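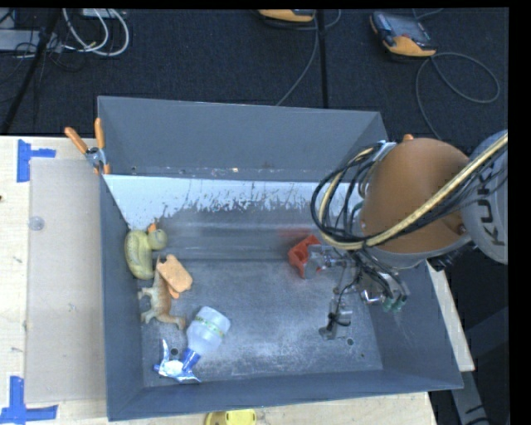
News | Lenses & Optics

Nishimura brings back its 54mm portrait lens, now for mirrorless
2022-11-23
By Angeliki Psarras

Good news for anyone who has been hunting the second-hand shelves for a clean Nishimura 54mm. The company is making it again, and this time you won't need an adapter to put it on a modern camera.

The new version goes by the name Veltolus and comes in the two most popular full-frame mirrorless mounts. It's still a manual focus lens, with a proper aperture ring and a long, slow focus throw that makes it a joy for portraits. The maximum aperture is f/2, same as the old one, and Nishimura says the optical layout has been kept as close to the original as modern glass allows. The coatings are new, so expect flare to be better controlled when you shoot into the light - though I do hope they've left a bit of that warm glow in the corners, as it's half the reason people love the thing.

I had a short go with an early sample in July and came away grinning. Wide open it is soft in a very flattering way, and by f/4 the centre is as crisp as anything in my bag. The focus ring on that sample was a touch stiff for my liking. Nishimura tells us the grease has been changed for the lenses going on sale.

Portrait photographer Polyxeni Gkikas has been using one for her Zullureo series, shot entirely by window light in people's kitchens. "I had the old one for years and the aperture blades finally gave up," she told us. "I put the new one on and my hands already knew where everything was. You have to slow down with it, and my sitters relax because I'm not firing away at them." A handful of her prints will go on show at the Lavari gallery next spring, and the ones we've seen are gorgeous.

There are a few small changes to know about before you order. The filter thread is wider than before, so your old filters will need a step-up ring. The hood now clips on in place of the screw-in type and can be reversed for storage. There's also a chip in the mount which passes the aperture setting to the camera, meaning it finally shows up in your file data. Hurrah for that!

Orders open next week, with the first lenses going out to shops in 19 countries. A silver finish will follow the black one, but Nishimura hasn't given a date for it yet. We'll have a full review, with plenty of sample shots, as soon as a final version reaches us.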